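Inine bringt "Helen" in die Küchen: neue Backformen-Serie zum Leihen startet im Dezember

Tauschen, backen, weitergeben – die Küchenbibliothek Inine erweitert ihr Angebot und eröffnet im Dezember einen zweiten Standort im ehemaligen Ladenlokal Sakamoto

Wer einmal im Jahr einen Gugelhupf backt, braucht dafür keine eigene Form im Schrank. Mit dieser einfachen Idee hat die Küchenbibliothek Inine begonnen, und inzwischen stehen dort 2140 Gegenstände zum Ausleihen bereit: Messbecher und Springformen, Nudelmaschinen, Passiermühlen, Einkochtöpfe, Waffeleisen und ein Krauthobel, für den es im Herbst regelmäßig eine Warteliste gibt. Jetzt kommt mit "Helen" eine ganze Serie von Backformen dazu, die Inine gemeinsam mit der Keramikerin Toshiko Nagano entwickelt hat.

"Helen" umfasst sieben Formen aus glasiertem Steinzeug, von der kleinen Pastetenform bis zur großen Kastenform für zwei Kilo Brot. Alle sind stapelbar, und alle wurden in den vergangenen Monaten von Leserinnen und Lesern der Bibliothek ausprobiert (ja, so heißen die Mitglieder bei Inine, und sie bestehen darauf). Die Rückmeldungen sind direkt in die Entwürfe eingeflossen. So bekam die Kastenform breitere Griffe, damit man sie auch mit dicken Ofenhandschuhen sicher fassen kann, und die runde Form wurde einen Fingerbreit höher.

"Ich habe noch nie so viele Fotos von Kuchen bekommen", freut sich Toshiko Nagano. "Manche waren wunderschön, manche klebten zur Hälfte in der Form fest, und gerade die haben mir geholfen. Die Glasur, die wir jetzt verwenden, ist die dritte Fassung, und mit der bin ich richtig glücklich." 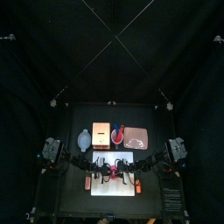

Text: Souad Lahlou, Küchenbibliothek Inine

Der neue Standort im früheren Ladenlokal Sakamoto bietet endlich den Platz, der am ersten Standort immer gefehlt hat. Im vorderen Raum stehen die Regale mit den Leihgegenständen, hinten ist eine Gemeinschaftsküche mit fünf Kochstellen entstanden. Dort kann man Geräte vor dem Ausleihen ausprobieren, einen Sauerteig ansetzen oder sich zeigen lassen, wie man eine Nudelmaschine wieder sauber bekommt, ohne sie in Wasser zu tauchen. Die alten Ladentheken sind geblieben, ebenso die schweren Schubladen, in denen früher Knöpfe und Garne lagen. Heute liegen Ausstecher darin, nach Jahreszeiten sortiert.

Besonders stolz ist das Team auf den neuen Katalog. Mit der Verleihsoftware Evoton lassen sich alle Gegenstände von zu Hause aus suchen und reservieren, samt Maßen, Füllmenge und Pflegehinweis. Bei vielen Einträgen haben Mitglieder schon Rezepte hinterlegt. Unter der kleinen Springform findet sich ein Mohnkuchen, über dessen Zuckermenge in den Kommentaren seit Wochen freundlich gestritten wird. Wer lieber stöbert, kommt einfach vorbei: Die Regale sind frei zugänglich, und an jedem Gegenstand hängt ein Kärtchen mit Platz für Tipps und Warnungen.

Zur Eröffnung im Dezember wird natürlich gebacken! Ab 15 Uhr sind die Öfen an, Toshiko Nagano bringt alle Formen der neuen Serie mit, und wer mag, rührt gleich selbst einen Teig an. Mehl, Butter, Eier und Zucker sind vorhanden, auch Zutaten für vegane Teige stehen bereit. In der Küche können bis zu 60 Gäste über den Nachmittag verteilt mitmachen; für einen Platz am Ofen ist eine Anmeldung nötig, zum Schauen und Probieren nicht. Eigene Dosen für übrig gebliebene Stücke sind sehr willkommen.

Auch Sachspenden nimmt Inine am neuen Standort an. Gesucht werden derzeit vor allem Einkochgläser mit passenden Gummiringen, große Schüsseln, Küchenwaagen und Tortenringe. Elektrische Geräte werden vor der Aufnahme in den Verleih geprüft und sollten deshalb möglichst mit Anleitung abgegeben werden. Beschichtete Pfannen mit Kratzern kann die Bibliothek leider nicht annehmen.

Die Formen der Serie "Helen" sind ab dem Eröffnungstag an beiden Standorten ausleihbar, die Leihfrist beträgt zwei Wochen. Vor den Feiertagen empfiehlt sich eine frühe Reservierung – die Kastenform ist in der Testphase kaum einmal im Regal gestanden.

Über Inine
Inine ist eine Küchenbibliothek, in der Mitglieder Kochgeschirr, Backformen und Küchengeräte ausleihen können. Dazu kommen offene Kochabende, Reparaturtreffen und Kurse rund um Backen, Einkochen und Fermentieren.

Pressekontakt
Souad Lahlou, Küchenbibliothek Inine
Druckfähiges Bildmaterial und Interviewtermine mit Toshiko Nagano auf Anfrage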